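Goltorlow workshop puts soft finger pads to the test

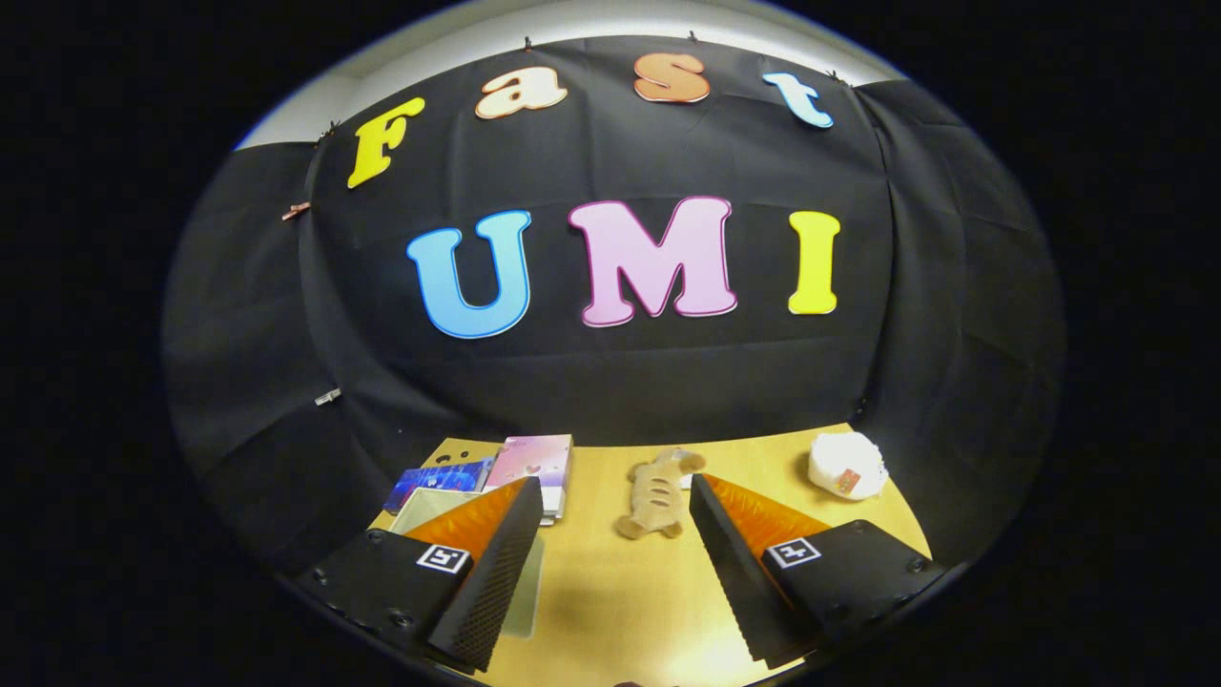

DEMECK, March

It has been a busy month at the Goltorlow workshop, where the crew have been trying out two sets of fingers for their hand-held grippers, and they were kind enough to let us hang about for a good part of an afternoon while they did it.

The fingers now on the tool have black ridged bodies with a soft orange pad on each, and they are up against the plain hard set the workshop has used until now. With the words "Fast UMI" in bright foam letters on the black cloth behind the table, and a stripy plush toy lying between the fingers, it's a cheerful sort of bench (we've certainly visited gloomier ones!).

Each set is being put through the same chores: pick a thing up, carry it a short way, set it down again. Soft toys are on the list, along with cards, books and anything fluffy the crew can get their hands on. Thin, flat things are the real headache, we were told, and it's there that the choice of pad seems to matter most. A hard finger will often get under the edge of a card quite neatly, while a soft one tends to fold before it gets there, but give the soft one a plush toy and it will hang on with a much lighter squeeze.

The plan is to record 3000 pick-ups before the workshop settles on a favourite, and when we called in the tally stood at 1245. The black-and-white square markers on the mounting plates let the software work out how far the fingers are open, so they have to stay put whenever a set is swapped over. That used to be a fiddly job, but a new bracket from Zarei has brought the changeover down to 12 minutes, much to everyone's relief.

Once the count is finished, the better set will go on to Udimier, the workshop's sister lab, to be fitted to a bench-mounted arm and run through the same chores again. Goltorlow hopes to put the results for both sets on its website, including the drops and fumbles, and will share the pad mould drawings with any school or club that would like to have a go at casting its own.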